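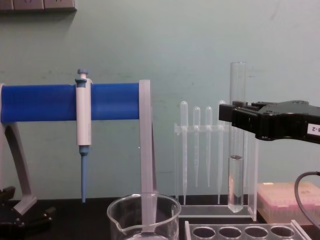
Gripper at the upright rack, with the pipette stand at left and a tip box at right.

Trurholm Bench Cell
Single-arm tube and pipette handling
Order code 602

The Trurholm is a one-arm handling cell for small teaching and quality labs. It picks glass tubes and plastic transfer pipettes out of an upright rack and moves them to a second station on the same bench. The racks and the pipette stand are ordinary lab items. If you already own similar ones, you can usually keep them, but the cell has to be taught their positions before first use.

Drosik builds the arm mount and the gripper jaws. Racks and jaw pads come from Jandwood and are also sold separately.

What is in the box

Arm mount with clamp plate, 304 stainless
Two-jaw gripper with cable
One set of spare jaw pads
Teaching pin
Hex keys
Controller and power cord
Printed setup card

The arm is ordered separately. Racks, stands, tips and glassware are not included.

Reach and clearance

Working reach is 700 mm from the center of the mount. Keep anything you want the gripper to touch well inside that, because the wrist has very little freedom left at full stretch. Tall items need more thought than far ones. A test tube that stands higher than the pipettes next to it has to be approached from its open side, or picked first.

Leave a clear strip behind the rack for the cable. It should hang in an easy curve below the gripper and not drag across tip boxes or catch on the lid of one. If it does, move the box. Do not shorten the cable with a tie.

Setting up

1. Clean the bench top and let it dry. Clamp the mount at the right-hand end unless you ordered the left-hand version.

2. Fit the gripper and run the cable. Tighten the four housing screws evenly. Check them again after the first full day of running.

3. Place the rack with its long side square to the mount. Mark the corners of the base with bench tape. Clear acrylic is hard to see against glassware, and tape saves a lot of squinting when the rack has been lifted out for washing.

4. Put the teaching pin in the first rack position. Bring the jaws down in slow mode until they sit on either side of the pin with an even gap. Save the point. Do the same for the last position. The controller works out the ones between.

5. Teach glass and plastic as two separate items. Transfer pipettes should be gripped on the stem just under the bulb. Squeezing the bulb moves liquid, and on a soft bulb the jaws can slip off. Glass tubes are gripped near the top, clear of the lip.

6. Run one cycle with empty tubes at slow speed with your hand on the stop button. Then run one with water.

Jaw force is adjustable up to 21 newtons. The cell ships at the lowest setting, and most users of thin glass leave it there. Raise it one step at a time, and only if tubes turn in the jaws during travel.

Pipette stands

If you keep a micropipette stand on the same bench, put it on the side away from the mount. The hanging pipette swings a little when the bar is bumped, and the tip cone is the part that suffers. The cell does not operate micropipettes and should not be taught to pick them off a stand.

Care

Wipe the jaws at the end of each day with a lint-free cloth and mild detergent, then plain water. Alcohol is fine on the housing. Keep it away from clear acrylic racks, which craze and go cloudy over time.

Dust and dried salts collect in the ridges and screw recesses on top of the housing. Use a soft dry brush. Do not blow compressed air into them — it pushes the dirt toward the slide.

Once a month, open the jaws fully and look at both pads under a good light. Replace them as a pair if either one has a groove you can feel with a fingernail. Pads are held by one screw each and the job takes a few minutes. Reteach the first rack position afterward, as new pads sit slightly proud of worn ones.

Common faults

Gripper touches the neighboring pipette on the way in. The rack has shifted or was put back turned end for end. Check it against the tape before changing any saved points. If the rack is where it should be, lower the approach speed and reteach the last position.

Tube lifts and then drops. Look for moisture on the pads first. If they are clean and dry, raise the force one step.

Jaws close but the controller reports no part. Usually a loose connector at the gripper end of the cable. Power down, unplug, reseat, and power up again. If the fault comes back when the wrist turns, the cable is worn inside and needs replacing.

Clicking from the slide. Stop using the cell and contact service. Please don't open the slide yourself, as the spring is under load.

Spares and service

Spare pads, teaching pins and cables are in stock and ship from the Bako warehouse. Orders in before 2 p.m. go out the same day. Cables are sold in one length only.

Gripper repairs are done on an exchange basis. We send a reconditioned unit, you swap it over and return the old one in the same carton. Danjuma Ibrahim runs the service desk and can talk you through the swap by phone. Have your saved points backed up before you call — the controller menu has an option for it under Setup.

The service desk is closed on Tuesday mornings for stock work and for the last week of December.

Related items
Jandwood upright rack, clear acrylic
Jandwood jaw pads, pair
Drosik clamp plate, left-hand
Replacement gripper cable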